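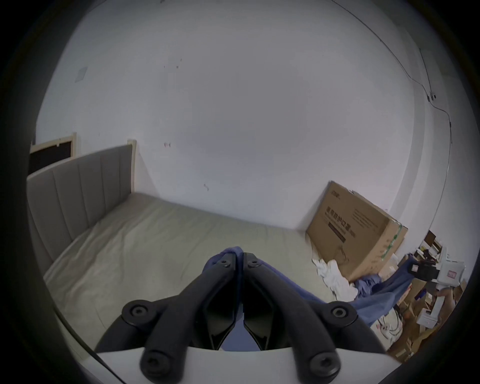 Fingertips closed on the blue cloth at the near side of the bed, power strip and boxes over to the right.

December
Posted by Rajeshwari Kaimal to the home-handling practice list

Re: Re: draft house rules for cloth tasks, sections on rooms and cords

Hello all,

Thank you, Ned, for such a careful reading of the draft, and sorry to have sat on it for so long. I had a reply half written on Friday and then the Statdale people called with a question of their own, and by the time I got off the phone I had changed my mind about two of the things I was going to say to you. So this will be longer than you were hoping for. Get a cup of something!

I'll quote you in full so that the folks who joined from the Iklow side can follow along.

> From: Ned (Clirnum)
>
> Rajeshwari, I like the draft a lot and I'd sign it
> tomorrow with a few changes.
>
> First, section 2 says the room should be "tidied to a
> normal standard before recording." I don't know what
> that means and neither will a new operator. We had one
> person spend 20 minutes making a bed before a task that
> was supposed to be about picking up a cloth. Another
> didn't touch a thing. Both of them thought they were
> following the rule.
>
> Second, cords. I'd like a flat ban on any live power
> strip in the same room as a cloth task. Our insurer
> would be happier and so would I.
>
> Third, printed text. If there's writing on a box in
> view, do we blur it, turn the box around, or leave it?
> The draft has nothing on this and we get asked weekly.
>
> Last, I think 86 recordings is too many for a pilot,
> but I'll go along with the group.
>
> Ned

Okay. Taking these in your order, more or less.

On tidying, you're right, and I'm a bit embarrassed that I wrote that line, because it's the kind of thing I complain about in other people's documents. What I had in my head was a bedroom like the one at the top of this message. The sheet has some wrinkles in it, there's a pile of boxes and packaging in the corner, a white cloth or tissue is bunched up at the foot of the big carton, and the wall has its marks. I'd record in that room as it stands. A machine that has only ever met hotel beds is going to have a hard time in my house, I can tell you (or my sister's, which is worse). So I propose we drop "tidied to a normal standard" and say this instead:

2.1 Leave the room the way the household keeps it. Don't make the bed, and don't mess it up either.

2.2 Clear the operator's standing area and the path to the door. That means the floor, and it's the operator's feet we are thinking of.

2.3 Remove anything sharp, hot or breakable from the surface being worked on. If it can't be removed, pick another surface.

2.4 Write down in the log which items were moved and put them back afterward. Please do put them back. Pisharody had a complaint over a lamp and it soured the whole visit.

On cords I'm going to push back, gently. I went and read our own notes from the last round and I could find hardly any bedrooms without a power strip somewhere in them. If we ban them we lose most of the real rooms and end up back in the lab, which was the thing we all said we wanted to get out of. I do share the worry, though. A long piece of fabric doesn't stay where you put it. You pull one end and the other end comes along behind, and that's how you get a cord dragged off a shelf with a device attached to it. Look at how far over to the right the blue fabric goes in the picture, toward the cluttered corner, and at the black cords around that strip, and you'll see why I don't want to leave this to good sense.

My suggestion is a distance rule, measured before the first take and again whenever the cloth is changed:

3.1 Lay the cloth out to its full length in the direction of travel. No cord, strip or plugged-in device may be within 500 mm of where the far end lands.

3.2 Where that can't be met, unplug the strip at the wall with the household's permission, or turn the task around so that the pull goes away from it.

3.3 Cables fixed to a wall and out of reach don't count toward 3.1. Hanging ones do.

3.4 No pulling "until it comes free." If the cloth catches, the operator opens the fingers, sets the tool down and frees it by hand. Mark the take as stopped and keep the file. Stopped takes are useful and I don't want people feeling bad about them.

Would that satisfy your insurer, Ned? If it won't, I'd be glad to see the wording they'd want, and we could put it in as an option for Clirnum sites only.

Now, printed text. I think we need to split this by what the text is. A carton with product lettering on it, like the Chinese characters on the brown box (it's a medical mask box, roughly), can stay as it is, facing whichever way it faces. Shipping labels, prescriptions, mail, school papers and anything with a name or an address on it should be turned over before recording, and if we miss one it gets blurred before the file goes anywhere. Small labels that can't be read from the bed are a gray area, so my vote is to have the operator walk over and check. It takes a moment. I've added this as section 4 and kept it short.

One thing you didn't raise, but Statdale did. They want a hold at the start of every cloth task, with the fingers shut on the fabric and no movement, so the person reviewing can confirm there is a proper pinch before anything is lifted. I was doubtful and then I tried it for an afternoon and rather liked it. It settles the hands! Let's say 3 seconds, counted out in the operator's head, no beeper needed.

As for the number, I hear you. It came from what the Iklow folks said they could review between them, and I don't feel strongly. Let's settle it on the call.

Could everybody please send comments on sections 2 through 4 in plain text, in the body of your message? I had trouble opening several of the attachments last time and ended up retyping them, which I didn't mind once.

Warm wishes to all of you, and do keep the cold-weather stories coming, they brighten my mornings.

Rajeshwari

Filed under: Good Practice > Hand-Held Tools > Soft Items

Comments

tomasz_w
Full support for 2.1. We stopped making beds in the spring and the operators were delighted. Question on 3.1, does it apply to socks and washcloths too? The full length of a washcloth is nothing.

Rajeshwari Kaimal
It does apply, Tomasz, it will just be very easy to meet. I'd keep one rule for everything.

linen_drawer
Can 3.4 say who decides that a cloth is caught? My newer people will keep tugging until someone tells them to quit.

Ned (Clirnum)
I can live with the distance rule. Sending 3.1 to the insurer this afternoon. Please add bed skirts to section 2 somewhere, they hide a lot of extension cords.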